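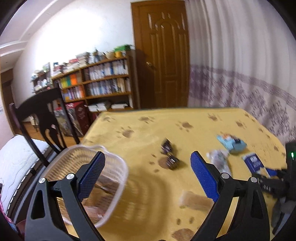
Teaching the Grippers: Your Questions

Updated 24 July 2024

The Plaveslow program has been open to all staff at Amgate since May, and the questions keep coming in. Good! Keep sending them. These are the ones we hear most, with answers from Adelmo Leone and the rest of the training team.

What is the job, day to day?

You work a pair of handheld grippers and do ordinary things with them: pick up a snack packet, put it in a basket, take it out again, move a box to the other side of the table. The grippers record how you did it, and the robots on the packing line learn from those recordings. It sounds simple, and then you meet your first crinkly wrapper and find out how much your fingers have been doing for you all these years.

Do I need a technical background?

No. Most of the team came straight from hand packing, and they're wonderful at this. If you've spent years packing mixed orders, you already know which end of a bag to grab and when a wrapper is about to slide. That is the knowledge we want to record.

Why practice on candy and small packets?

They're hard! Shiny film, soft packs and stiff little boxes all need a different squeeze. Our mixed orders at the Skirstead site are full of them, and it's where the line robots drop the most.

Is my packing job going away?

The line robots will take over the repeat orders, the ones where the same item goes in the same box all shift. Mixed orders, gift packs and returns stay with people. Anyone whose station changes gets first pick of the training and line support jobs, and your pay grade moves with you. If your station is on the list, your shift lead will talk to you before anything is installed.

How long is a session?

Two hours, with a break whenever you want one. The target is 200 recordings, but please don't race. A slow, clean pickup is worth far more to us than a hurried one.

What if I drop something?

Pick it up and carry on. Mark the take as a drop and start the next one. We keep those too, and they're some of the most interesting ones to look at later.

Do my hands and wrists get tired?

They can in the first week. The grip is a squeeze you may not be used to. Swap tasks after 3 sets, and tell Adelmo if anything hurts. There is lighter work on the labeling side, and you can switch the same day.

Can the recordings be used to rate me?

No. They aren't linked to your staff record and your manager doesn't see them.

Can I suggest a task?

Yes, please do! The basket sorting task came from a packer on the McGrath contract, and it's now the one we run most. Write yours on the sheet by the training room door or tell anyone on the team.

How do I sign up?

Ask your shift lead for a trial session. You'll be paid your normal rate for it, and you can go back to your usual station afterward if it isn't for you.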